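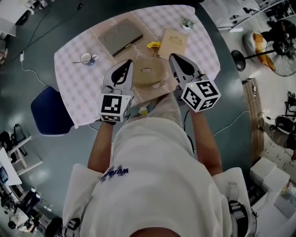
Ticket subject: Outgoing payment orders rejected with "payee account not recognized"
Opened: February 20, 2022
Product: Clanden Business Payments, desktop client
Customer: Dufour Table Linens, trade account
Status: Closed, with follow-up

The customer reports that payment orders to one supplier are returned by the receiving bank shortly after release. The supplier, Sakov, provides printed paper placemats and packing materials. The invoice in dispute covers two order lines: tan placemats with faint cursive lettering, of the kind lying on the pink-and-white gingham tablecloth, and packing tape. The customer states that the same supplier was paid without difficulty until it moved its account to Plarska Savings Bank. Payments to all other suppliers are going through as normal.

Customer's description of the problem

"We enter the order, both signatories approve it, and the status changes to Released. Later the same day it changes to Returned and the money is back in our account, less the fee. The message says the payee account is not recognized. We have checked the account number against the invoice and it is correct. This has happened 3 times. Please advise, and please refund the fees."

First response, Payments Support

Thank you for your report. Please send the reference numbers of the returned orders and a copy of the supplier's notice of its new account details. Please do not send your user name, password or approval codes. Until this ticket is updated, we ask that you do not release any further orders to this payee, as each return may carry a separate fee.

Customer reply

References and notice attached. The notice is on the supplier's letterhead and was confirmed by telephone, using the number we already had on file.

Log, Payments Support

Reference numbers matched to the customer's account. All orders show the correct amount, currency and payer details. Approvals are valid. No block or limit applies to the account.

Compared the payee details in the orders with the supplier's notice. The account number matches. The bank code does not. The orders carry the code of the supplier's former bank.

Asked the customer to open the payee record and read back the bank code on screen. The customer reads back the new code. The record as displayed is therefore correct, but the order as sent is not. 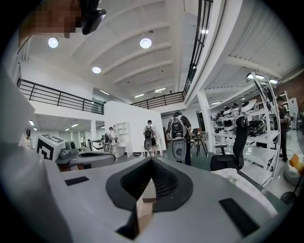 Asked the customer how the orders were created. The customer confirms that each was made with the "Copy previous order" function, starting from the last successful payment, and that the account number was then typed over by hand. In the installed version of the client, this function copies the bank code from the earlier order and does not read it again from the payee record. The field is folded away under "Bank details" and is easy to overlook.

Tested on an internal account. Copied an old order, changed the account number, saved as draft. The old bank code remained in the draft. Created a new order from the payee list instead. The new code was filled in correctly. Fault reproduced and passed to the Clanden product group.

Instructions sent to customer

Delete any drafts for this payee that were made by copying. Open Payees, select the supplier, and choose New payment order. Before approval, open the Bank details section and compare the code with the supplier's notice. We suggest a test payment of 50 before the full invoice is released.

Customer reply

Test payment sent and confirmed by the supplier. Full invoice then paid from a new order. Not returned. We still have standing orders to this supplier that were set up last June — do these need to be changed as well?

Response, Payments Support

Yes. Standing orders keep the details with which they were set up and are not updated when a payee record is edited. Please cancel the 2 standing orders in question and enter them again from the payee list. The next run date is shown beside each entry, and changes must be saved before the close of business on the preceding working day.

Fees

The return fees have been referred to Accounts for review. A decision will be sent by secure message. Closing this ticket does not affect the review.

Resolution code: Outdated bank code in copied order
Follow-up: Product group to confirm whether "Copy previous order" will refresh bank details in the next release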